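Über uns

Schön, dass du hier gelandet bist! Wir sind Prardale, eine kleine Schule für Wäsche, Wolle und Kleiderschrank. Bei uns lernen Erwachsene (und inzwischen auch ziemlich viele Jugendliche), wie man Kleidung wäscht, trocknet, faltet, stopft und so verstaut, dass man sie im nächsten Winter gern wieder herausholt. Klingt unspektakulär? Dann warst du noch nie dabei, wenn jemand zum ersten Mal einen dicken Zopfpullover zu einem ordentlichen Paket gelegt hat und gleich den nächsten vom Stapel zieht!

Wie es angefangen hat

Gegründet haben die Schule Anežka Bednárik und Peninah Muli. Anežka hat lange in einer Strickerei gearbeitet und dort am Ende der Reihe gestanden, wo die fertigen Stücke gelegt und verpackt werden. Peninah kam aus der Textilreinigung und kannte vor allem die andere Seite: verfilzte Lieblingspullover, ausgeleierte Schultern, Bügelbeulen an Stellen, wo niemand Beulen haben möchte. Die beiden haben sich auf einem Flohmarkt kennengelernt, an einem Sonntag, über einer Kiste mit Strickjacken, die alle auf Drahtbügeln hingen. Peninah wollte handeln, Anežka wollte vor allem die Bügel loswerden.

Daraus wurde ein Abendkurs mit 4 Leuten in Peninahs Wohnzimmer. Gefaltet wurde auf dem Sofa, auf dem Teppich und auf dem Bett, weil der Tisch voller Kuchen stand. Das mit dem Bett haben wir behalten. Die meisten Menschen legen ihre Wäsche nun einmal dort zusammen, und auf einer weichen, leicht nachgebenden Fläche verhält sich ein Pullover ganz anders als auf einer glatten Tischplatte. Wer es auf der Tagesdecke kann, kann es überall.

Was bei uns gelernt wird

Der Grundkurs läuft über vier Abende und beginnt immer mit Strick. T-Shirts und Hemden kommen erst später dran, obwohl viele damit anfangen wollen. Strick ist ein großartiger Lehrer: Er ist dick, er schiebt sich, er federt wieder auf, und man sieht sofort, wo man zu fest gezogen hat. Am ersten Abend geht es um das Hinlegen. Vorderseite nach unten, Schultern ausstreichen (mit der flachen Hand, bitte nie am Bündchen ziehen!), Ärmel nach innen, Saum nach oben. Danach machen wir es noch einmal. Und noch einmal.

Am zweiten Abend nehmen wir uns die Muster vor. Zöpfe tragen auf, und wer quer über einen Zopf knickt, bekommt ein Paket, das nicht liegen bleiben will. Rippen dagegen falten sich beinahe von allein, solange man ihrer Richtung folgt. Anežka kann darüber sehr lange sprechen. Wir haben für diesen Teil eine Pause mit Tee eingeplant.

Am dritten Abend wird gewaschen, von Hand und in der Maschine, und am vierten geht es um den Schrank: was liegen darf, was hängen darf und was ganz unten in die Truhe gehört. Wir arbeiten dabei mit dem Cuven, unserem selbst gebauten Faltrahmen aus dicker Pappe. Er ist vor allem für die ersten Versuche da. Die meisten legen ihn nach zwei Abenden weg, und darüber freuen wir uns jedes Mal.

Der Kamelfarbene

Jede Schule hat ihr Maskottchen, und unseres ist ein Zopfpullover in einem hellen Kamelton. Weich, ein kleines bisschen flauschig, mit gedrehten Zöpfen und Rippen dazwischen, also alles drin, was man zum Üben braucht. Am liebsten zeigen wir an ihm das quadratische Paket, die Form, die in fast jedes Regalfach passt. Wenn dabei eine Lage mit Rippenkante an der Seite herunterhängt, reden wir im Kurs darüber, wie man sie unterschlägt, ohne das ganze Paket wieder aufzumachen: eine Hand flach oben auflegen, mit der anderen die lose Lage anheben und unter das Paket führen. Das ist der Griff, nach dem wir am häufigsten gefragt werden!
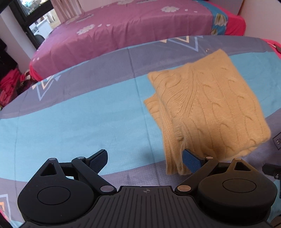

Unsere Räume

Wir sind in den ersten Stock der ehemaligen Knopffabrik Charvát gezogen und haben dort zwei Zimmer und eine Waschküche. Das vordere Zimmer ist der Kursraum mit Platz für 15 Personen. Das hintere ist eingerichtet wie ein Schlafzimmer, mit Bett, Kommode und einem Kleiderschrank, dessen linke Tür klemmt. Auf dem Bett liegt eine Decke in Hellblau und gräulichem Lavendel mit großen Bögen und Dreiecken darauf. Über den Geschmack wird gelegentlich gestritten, aber ein heller Pullover hebt sich wunderbar davon ab, und die geschwungenen Bänder verführen niemanden dazu, sich beim Falten an einer Linie im Stoff zu orientieren. Das Auge soll am Pullover bleiben.

In der Waschküche stehen zwei Maschinen, ein großes Steinbecken und die Trockengestelle. Liegend trocknen braucht Platz, deshalb sieht es dort an Kurstagen aus wie in einem Hochregallager für Strickwaren.

Wer bei uns unterrichtet

Anežka leitet die Strick- und Faltkurse, Peninah alles rund ums Waschen und die Fleckensprechstunde. Zu dieser kann man ohne Anmeldung kommen, am besten mit dem Fleck und einer ehrlichen Auskunft darüber, was man schon alles draufgetan hat. Beim Stopfen und Ausbessern unterrichten beide gemeinsam, was zu sehr lebhaften Abenden führt, weil sie bei der Frage nach der richtigen Nadel verschiedener Meinung sind.

Grutix, unser Winterlager

Jedes Jahr im Februar öffnen wir für ein Wochenende das Grutix. So heißt unser Tauschlager, und wer wissen will, woher der Name kommt, muss Peninah fragen (sie erzählt jedes Mal eine andere Geschichte). Man bringt gut erhaltene, gewaschene Strickstücke mit und nimmt andere dafür mit nach Hause. Beim letzten Mal lagen 50 Pullover auf den Tischen, alle gefaltet, alle nach Farbe gestapelt, und am Abend waren noch ein paar sehr große Westen übrig. Die wärmen jetzt unsere Stuhllehnen.

Vorbeikommen

Die Grundkurse beginnen um 19 Uhr, Einlass ist eine Viertelstunde früher. Bring bitte zwei eigene Pullover mit, einen dicken und einen dünnen, gern auch den, der sich zu Hause immer wieder aus dem Stapel löst. Alles andere haben wir da, Tee sowieso. Der Eingang liegt im Hof, die Treppe links, und falls unten abgeschlossen ist, bitte kräftig klingeln: Wenn die Maschinen schleudern, hören wir oben schlecht.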